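Ticket 356 - Folding demo stalls before grasp
Site: Brarkcombe open day
Opened: 15 Feb 2019
Status: Closed, with a grudge
Priority: High (there were visitors)

Reported problem
Cloth folding demo on the white table stops before the first grasp. Arm travels to the pick point, opens its fingers, waits 15 seconds and reports "target not stable." Ran fine all through January, when the audience was us.

Log

First attempt. Restarted the Rusteck controller. Same stop, same message. A visitor asked if it was thinking. Told him yes.

Second attempt. Swapped the cloth for another one out of the demo box. Same stop. Put the yellow-green one back, as the children had already voted for it.

Third attempt. Checked finger travel by hand from the pendant. Opens and closes through the full range, no grinding, screws tight. Gripper ruled out, which is a shame, as we have a spare gripper.

Fourth attempt. Pulled up the wrist view while the arm was holding at the pick point.
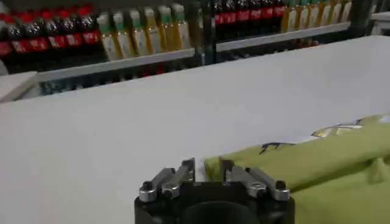
Wrist view at the pick point, green cloth to the right of the fingers, drinks shelves behind the table.

Fingers are open and pointing at the near end of the cloth, a short distance off. Position looks fine to me. What I had not considered was the shelving. The Pawlak vision module had its search area set to 100 percent of the view, so it was scoring the bottles along with the cloth. Red labels, green caps, all very attractive if you are a vision module. Confidence on the cloth kept dipping under the threshold and the arm sat there being polite.

In the January setup the table faced a blank wall. The open day floor plan turned it to face the drinks shelves. The floor plan was not sent to this queue.

Fix
Cropped the search area to the table surface and saved it as a new Flemetti profile, "openday_table." Did not touch the threshold. Ran 15 picks in a row with no stops - the last few with people leaning on the barrier and offering advice.

Still open
Default profile still ships with the full view. Separate ticket raised.
Second fold comes out crooked. Visitors were told this is a style.
Please copy support on floor plans before the doors open.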